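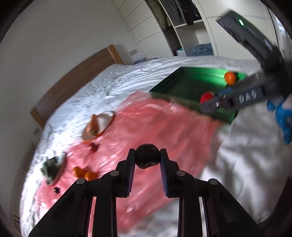

Baudry Ribbed Finger Pads for Hand-Held Grippers

Soft blue pads for two-finger hand-held grippers. Sold in sets of 4, enough for a left and right tool. Replaces the smooth pads supplied with the Woler hand tool and fits most parallel-jaw linkages with a flat finger face.

In stock. Page updated 22 December 2025.

Overview

The Baudry pad is narrow, with fine ridges running across the inner face. It is meant for round and slippery items: plums, apples, mandarins and small packaged goods. The ridges give under light pressure, so the operator can close the trigger slowly and feel the item seat before lifting.

The pad is molded in one color only. Blue stands out against black fingers and against most foods, which makes the contact line easy to find when you go through recordings later.

Comparison with the smooth pad

Anside tested both pads in September on the same pair of tools, picking fruit from a plate or bed cover and setting it down in a shallow tray. The smooth pad did well on mandarins, where the peel has its own texture. On apples with a glossy skin it needed a harder squeeze, and the fruit tended to roll toward the palm. The ribbed pad held the same apples with less trigger travel.
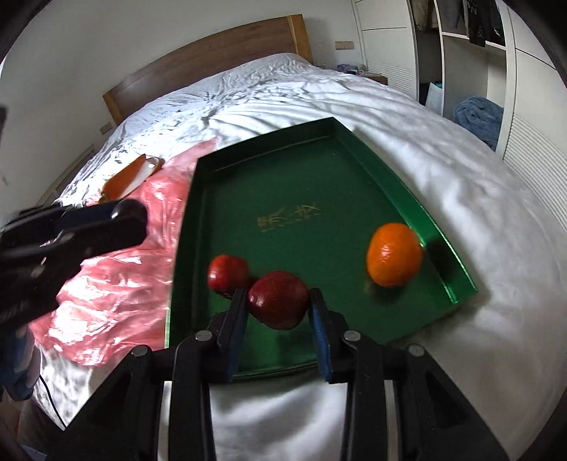

Fruit lying against other fruit is the harder case. The fingers need room on both sides, and a neighboring piece can push the pad off line. Approach from above with the jaws turned so that neither finger has to pass between two pieces. If the item sits close to a tray wall, the smooth pad is slightly thinner and may be the better choice.

Berries are possible with either pad but need practice. For regular work with soft berries, see the Tostidance low-force pad.

Specifications

Fit: left or right finger, no handedness
Color: blue
Surface: fine cross ridges
Fastening: 2 screws per pad, included
Rated life: 3,000 grasps
Cleaning: damp cloth and mild soap, no solvents

Fitting

Remove the old pad and wipe the finger face. Set the new pad with the ridges facing inward and start both screws before tightening either one. Close the jaws empty and check that the pads meet evenly along their length. Repeat the gripper width calibration after any pad change.

Ordering

Orders leave our warehouse within 5 working days. Pads can be returned unused in the original bag. Screws are also sold separately under spare parts.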